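### 4.2 Placing of labels

The survey forms recorded 349 warning labels across the 23 workplaces, and for each one the height above the floor, the nearest edge and the colour of the surface behind it. Most labels had been fitted by the maker. The rest had been added later by staff, often on paper, and these were the ones most likely to be faded or partly peeled. At the Peltimstead bakery a label on a dough mixer had been painted over along with the guard it was stuck to, and only the outline could be made out.

Size varied a good deal. Labels put up by staff were usually larger than those fitted by makers, and they carried more words. Staff at Cikholm had used whole sheets of paper where a maker would have used a sticker no wider than a thumb. Figure 3 is concerned with the smaller kind.

**Figure 3.** Triangular warning label on a white housing. 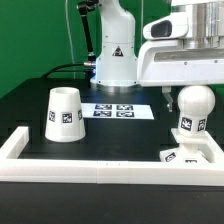
Contrast between a label and its background was scored by two people working apart, Nigel Birkett and Dumisani Pillay, who then met to settle any differences. They used four grades, from poor to very good. Yellow labels on grey or green paint were mostly graded good. Labels printed in black on a pale surface also did well on contrast, even where they were very small, as with the black triangle low on the white arm in Figure 3. Such labels are easy to read once found. The grade says nothing about whether a person walking past would look there in the first place, and we return to this point in Section 5.

Lighting was noted but not scored. In the Crabtree laundry the lamps over the presses had been changed in June, between the first visit and the second, and several labels that had been hard to read became plain. We kept the first set of grades for that site. Lamps and lit signs close to a label were noted as well, in case they drew the eye away.

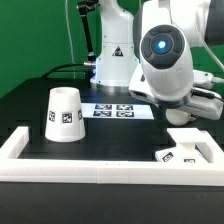

Where one machine carried more than one label, each was graded separately. This raised the weight given to large machines in the totals. The packing line at Rirnham had the most crowded panel in the survey, with labels in three styles placed side by side – two of them giving the same warning about moving belts. Workers there told us that they read the panel in their first week and had not looked at it closely since then.

Height mattered less than we had expected. Labels below waist level were graded much like those at eye level, although they were more often dirty. Roughly 40 labels could not be given a height at all, as they were on doors or lids that were open at the time of the visit. These have been left out of the height tables but kept in the totals for contrast and wear.

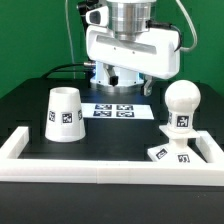
### 4.3 Wear and cleaning

Wear was graded from the label alone, without asking how old it was. Few sites kept any record of when labels had been fitted, and the dates on machine plates were a poor guide where panels had been replaced. The bakery and the laundry had the most worn labels, mainly at the corners, where cloths and scrapers catch. In the laundry the print had often gone before the backing did.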